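4.2 Equipment planning and spend

The budget for the two-arm cell was fixed in January, before any task list existed, and that order of doing things cost us. Arms and grippers went through Stilteck on a single quote. The slotted aluminium table came from Trudcombe, 4000 with delivery, and the extra posts were added later at 98 each. Small items (clamps, pens, brushes, tubes, printed cloths) had no line at all and were bought on petty cash untill E. Damasceno set up a proper one of 500.
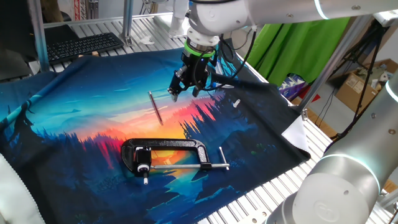 Cables were the worst planned item. Lengths were taken off a drawing with the arms parked, not reaching – so a second order, then a third. Kakakhel charged 352 for the replacements, more than the whole first order. We now measure at full reach and add slack before anything is priced.

Grippers next. Two-finger parallel type chosen on price, and on having spares in stock at Lirnton. Thin handles were the deciding test at purchase, as pens and brushes make up much of the planned object set. Fig. 3 shows a brush held inside the opening of a C-clamp, on one of the printed cloths.

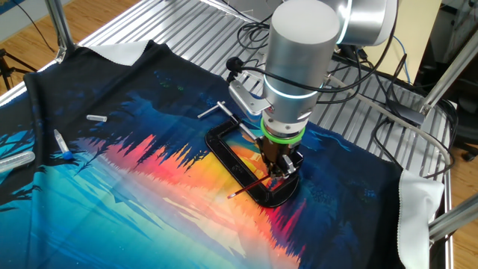 Figure 3. Brush in parallel gripper, C-clamp lying flat on cloth.

Spare finger sets should be ordered with the arm. Ours were not, and lead time was longer then the trial block it was meant to cover. Same for cloths – order several prints together, postage is the bigger part of the price. Service cover is left out of Table 2, being paid from a different grant.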